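The case for the scuffed table

My neighbour bought a dining table last winter and has since been unable to dine at it. There are coasters. There are felt pads for the coasters. Dinner is eaten on the couch, in view of the table, like visitors at a gallery. 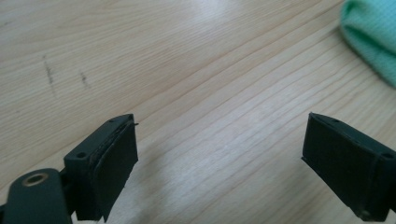
By Parveen Dhanial
Opinion | Home

I blame the catalogues. A firm like Gatti will sell you pale timber photographed in a house where no child has ever owned a texta, and you bring it home and spend the next decade apologising to it. The Gatti care booklet recommends oiling every 2 months. I don't see my dentist that often.

A table is a horizontal place to put things. Mine takes keys, mail, hats, half a mandarin and the council's letter about the bins, and it has coloured my view of every tidy person I know. 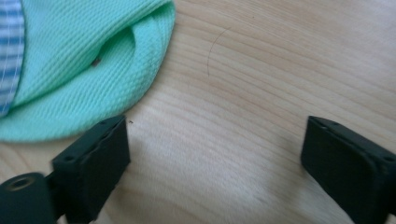 In defence of dumping

Putting a thing down where you'll trip over it is a filing system. Thomas Mancuso, my brother-in-law, has a labelled drawer for everything and spends his mornings opening drawers. I leave my hat on the table and leave the house wearing it. He calls this luck – he has a drawer for that too, I should think.

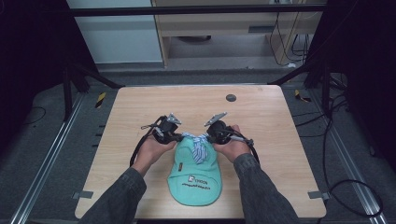
What the marks are for

My grandmother's table had a burn from an iron and a groove where my uncle tested a chisel. When she died, two cousins stopped speaking over who would get it. There was a much nicer sideboard, with not a scratch on it, and it went to the op shop in June.

My neighbour has asked me over for a meal next month. I'm told we'll be on the couch.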